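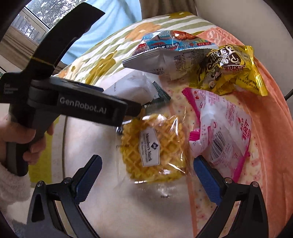

Home | Kitchen | Workshop | Garage | Tips Archive | Contact

Sorting snacks with software: what I'd do first

I've been messing with pick-and-place software at home for a good while now, and snack packets are still the thing that trips it up most. Boxes are easy! Crinkly bags are a pain. So, a few tips from my kitchen table, in no special order.

Start with the bags you already have in the cupboard. I began with 11 kinds and that was plenty. Mix shiny ones with plain ones, and put in at least one clear bag where the food shows through, as my detector (Gunent, the free version) loved to draw its outline around the waffle and forget all about the plastic. If yours does the same, label the whole bag, right out to the sealed edges, and retrain. Mine needed 186 labeled pictures before the outlines settled down.

Use a tray with a rim. You can tell the planner the rim is a wall, and then it stops trying to come in sideways at stupid angles. In Mallora that's the "keep out" box under Workspace. I set mine 7 millimeters bigger than the real tray all the way round, and the scraping noises went away.

Busy tablecloths are fine, by the way. I used to whip everything off and work on bare wood, and then of course the first time we had a nice cloth on, the software saw snacks in every flower. Leave the cloth on and change it now and then while you're collecting.

Pick the grasp point on the food, or on the seal? I go back and forth. For a waffle or anything stiff I let the planner close across the middle. For chips I send it to the seal (nobody here wants crumbs), and I keep a little text file saying which bag gets which rule. The file is ugly but it beats digging through menus.

Slow the closing speed way down. The Dahlgren controller came set at 600 on its own scale and I still don't know what the units are, but half that was much kinder to the waffles.

Save your settings before every update. I lost all my bag rules in October and had to type them in again from memory, which took a whole evening and a fair bit of the test material.

Next time I'll get into Hirnier's replay viewer, once I've worked out why it opens everything upside down.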